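Zwei Arme für die Kleinteilsortierung: was muss ins Budget?
Drucken | Per E-Mail senden

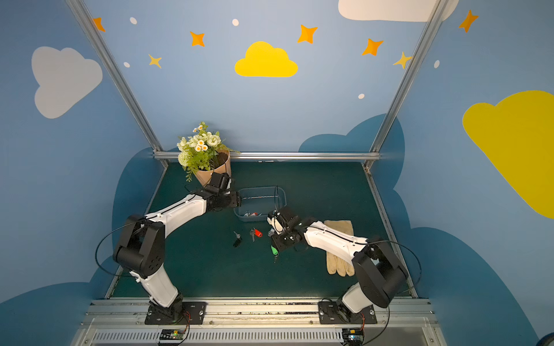 Zweiarmiger Aufbau mit Schlüsseln und Kunststoffbehälter auf grüner Matte

gwenael_bouvier schrieb:
Hallo zusammen, ich muss bis Ende Juni eine Liste für die Beschaffung abgeben. Es geht um einen Platz mit zwei Armen wie oben, beide nebeneinander auf einer Aluschiene. Aufgabe: Fundsachen und Kleinteile vom Tisch greifen und in einen Behälter legen. Schlüssel, Handschuhe, solche Sachen. Im Topf sind 2000 Euro für alles außer den Armen, die laufen über einen anderen Posten. Bisher habe ich Profile, Matte, Netzteile, Kabel, Ersatzfinger. Was fehlt?

skeria77 schrieb:
Licht. Schlüsselbärte spiegeln, und mit einer einzelnen Lampe von oben bekommst du auf dem blanken Metall nur weiße Flecken ins Kamerabild. Zwei flache Leuchten mit Diffusor von links und rechts, dazu Halter. Und nimm bei den Ersatzfingern gleich 4 Satz, die Spitzen sind Verschleißteile.

Josée MacPherson schrieb:
Die Wände nicht vergessen. Bei uns standen die ersten Monate nur die Profile, und jeder, der hinten vorbeiging, war im Bild. Platten zuschneiden lassen geht bei Toom, muss kein Industriezeug sein. Bemalt haben wir sie auch, hellblau.

skeria77 schrieb:
Bemalte Wände würde ich lassen. Einfarbig matt grau und gut. Jedes Muster im Hintergrund ist etwas, das die Bilderkennung erst mal wegrechnen muss.

Josée MacPherson schrieb:
Sehe ich anders. Wenn das später irgendwo anders laufen soll, ist der Hintergrund auch nicht grau. Wolken und Sterne an der Wand kosten eine Dose Farbe und einen Sonntag. Über das Budget müssen wir deswegen nicht streiten.

gwenael_bouvier schrieb:
Farbe ist geklärt, das zahle ich zur Not selbst. Wichtiger wäre mir: Brauche ich wirklich zwei Arme? Bei einem zweiten Angebot (Bemidico) ist nur einer dabei, dafür mit größerer Reichweite.

midance_fan schrieb:
Für Schlüssel in den Kasten reicht einer. Zwei Arme heißt zwei Netzteile, doppelte Kabelwege, doppelte Kalibrierung, und sie kommen sich in der Mitte in die Quere. Ich würde mit einem anfangen und das Loch für den zweiten in der Schiene vorsehen.

skeria77 schrieb:
Kommt auf den Behälter an. Wenn er so ein leichter Kunststoffkasten mit Drahtbügel ist, schiebt ihn ein einzelner Arm beim Ablegen gern weg. Mit dem zweiten kannst du festhalten. Stoffhandschuhe sind mit einem Greifer auch kein Vergnügen.

midance_fan schrieb:
Oder man klebt den Kasten fest. Kostet nichts.

Josée MacPherson schrieb:
Festkleben geht, solange der Kasten immer am selben Platz stehen darf. Gwenaël, darf er das? Davon hängt ab, was du bestellst. Und plane rund 100 Euro für Testobjekte ein: Schlüssel mit verschiedenfarbigen Kappen, Arbeitshandschuhe, auch etwas Sperriges. Ein Kunstblumenstrauß in Packpapier ist gut, an dem müssen die Arme vorbei, ohne ihn umzuwerfen.

gwenael_bouvier schrieb:
Nein, der Kasten soll wandern dürfen. Dann bleibt es bei zwei. Ich nehme also auf: 2 Leuchten mit Haltern, Wandplatten, 4 Satz Finger, Testobjekte. Steuerplatinen sind im Angebot für die Arme enthalten, da frage ich noch wegen Ersatz nach.

midance_fan schrieb:
Frag gleich nach der Lieferzeit für die Platinen. Und Not-Aus steht bei dir nirgends.

gwenael_bouvier schrieb:
Stimmt, fehlt. Kommt auf die Liste.

Drucken | Per E-Mail senden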